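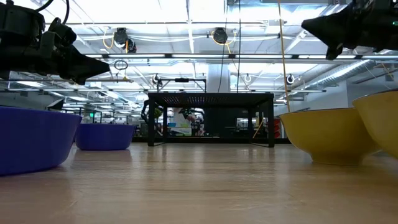
The afternoon part of the Brineck open day took place at Vutcombe, in the building where the firm does its layout and handling work for tableware. The morning had been spent at Jeltthorpe, where the ware is glazed and packed. The two sites are 30 minutes apart by coach. Visitors were split into two parties on arrival, and ours went to the rooms at the back first, shortly after two o'clock.

Brineck supplies canteens, care homes and small hotels. Its current bowl range is called Rakena and is sold in solid exterior colours, of which blue and yellow are the main two. The blue leans towards violet and has a high gloss. The yellow is a mustard. According to the notes handed out at Jeltthorpe, the yellow took much longer to settle than the blue, with 200 test tiles fired before the shade was approved. Samples of the rejected shades were laid out in the corridor there and the differences are small. Two of them I could not have told apart without the labels.

The questions dealt with at Vutcombe are plain ones. How far apart do bowls need to stand on a table for a hand to get round them? Does a shelf at the back of the table help or hinder? Which colours can be found quickly against the table top? Each is worked through on a real surface with real bowls, and the results go into the fitting sheets that Brineck sends out with its orders.

The surface is pale wood with a clear grain. It shines under the ceiling lights, and the bowls throw a faint reflection on it. I asked whether a matt finish had been considered. The answer was that many of the dining rooms on the customer list have tables with some shine, and that a matt top would give a false reading for glare. Against this wood the blue stands out strongly at any distance. The yellow is nearer in tone to the table and relies more on its edge and its shadow. The fitting sheets accordingly suggest blue for the far side of a wide table.

Arrangement by colour was covered next. Blue on one side and yellow on the other is the starting layout, with one bowl of each pair set nearer and the other further back. Staggering them in depth leaves a clear strip down the middle of the table. The strip matters in canteens, as trays have to go somewhere. Brineck's earlier guidance put all the bowls in one straight row – two customers complained and it was withdrawn.

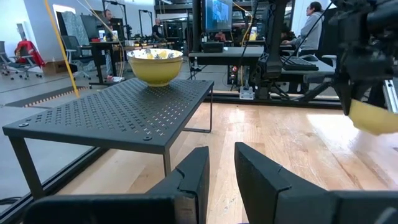
Tamsin Te Moana
Technical correspondent, catering equipment and tableware

The raised shelf took up most of the remaining time. It is a low stand in perforated black metal on four thin legs, with small cross-shaped holes in rows over the whole top. A yellow bowl on it sits towards the back edge. The inside of this bowl carries a pale pattern with touches of yellow, the outside being plain, and at table height the pattern is easy to miss. Raising the bowl does not improve this for anyone seated, and a shallower shelf is being looked at.

The holes are a sensible choice. Crumbs and drips go through to the table, where they can be wiped, and the stand can be rinsed under a tap without holding water. Against that, a perforated top gives a small foot ring less to bear on. Brineck's rule is that the foot must cover several holes in each direction. The stand can also be set at an angle to the table edge. I thought this untidy at first, but it does bring one corner closer to the user and is worth trying in a corner servery.

Cameron Hollis, who manages the range, gave the load figures. The stand is rated for stacked bowls, and each Rakena bowl of the small size holds 300 ml. Output at Jeltthorpe is nearly 3,000 bowls a week across both colours. He would not be drawn on prices for the autumn.

The room itself is bright, with a glass partition in dark framing and the office beyond it. Staff carried on with their work there during our visit. Conversation near the glass was easy enough to follow, though our guide could have done with speaking up.

Points outstanding: the chip test results for the rim were promised by the end of September, and I have asked for the stand dimensions in writing. The printed sheet gives a height but no depth. Lids were mentioned once and not returned to. Tea was served at four in the front hall and the coach left shortly afterwards.

Contact the editorial desk | Copyright of the author, all rights reserved | Back to top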